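Open day at the Grestik dental lab, Kedamville

27th November

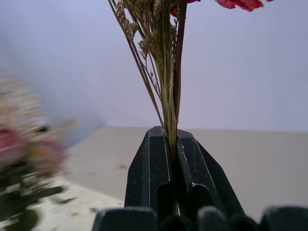
Dried flower stems, held upright.

I have worn a night guard for six years and chewed through four of them, so when the Grestik lab in Kedamville put a notice in my dentist's waiting room saying the public could come and see where such things are made, I felt I had already paid for my ticket.

The lab sits behind the Pomare furniture outlet, and the signs for one look a lot like the signs for the other. Our group lost two people to recliners before we found the door. Inside you sign a sheet, put on a paper coat that closes at the back, and accept that you will be doing the tour dressed as a patient.

The plaster room comes first. Every mouth that still arrives as an old-fashioned impression gets poured in stone here, trimmed, and set on a shelf with a case number. There are a great many mouths on those shelves. Our guide said the lab handles 515 cases in a normal week and more in May, which is wedding season, when people suddenly notice a gray crown they have lived with since college. I asked how long the models are kept. Long enough, she said, that they have rented a second storage unit.

Next door is the scanning side, which is quiet and full of people turning molars around on screens. More than half the work now comes in as a file from the dentist's office. The technician at the first desk let us watch her build up a crown, pulling the cusps up and down until the bite map went from red to mostly green. It looked like a relaxing job right up to the moment she told us the case was due out at three.

The mill runs in a glass cabinet and sounds like a coffee grinder with a grudge. Crowns come out of it oversized and chalky, then shrink in the furnace to the size they are meant to be. Someone asked what happens if they shrink wrong. They get made again, and there is a jar. The jar was on the windowsill and it was not empty.

For me the best stop was the color bench. I had assumed tooth shade was a matter of white and less white. The shade tabs are sorted by hue first, then by how dark, and the ceramist paints stain on with a brush of maybe a dozen hairs. She had a front tooth to match that belonged to a heavy tea drinker, and she was adding the tea. She also had opinions about people who bleach after the crown is fitted, since the crown stays exactly as it was and the complaint comes to her.

Night guards, I'm sorry to report, get very little glamour. A sheet of plastic is warmed, sucked down over the model, cut out and polished. I watched the entire thing in less time than I once spent on hold asking where mine was. The guide looked at my old one, which I had brought along in a sandwich bag, and called over a colleague to look at it too.

The tour ends in the break room with a small display from Neltmont, who sell denture brushes and had left a stack of coupons for 75 cents off. There was also coffee, and a tray of caramels that I can only put down to a long-term business plan.

Practical notes: the visit takes a little over an hour, most of it standing. Parking is free if you use the side lot. Children are welcome but should be warned about the shelves. The lab plans another open day in May, brides permitting, and you book by phone or at the front desk. I have put my name down for a thicker guard.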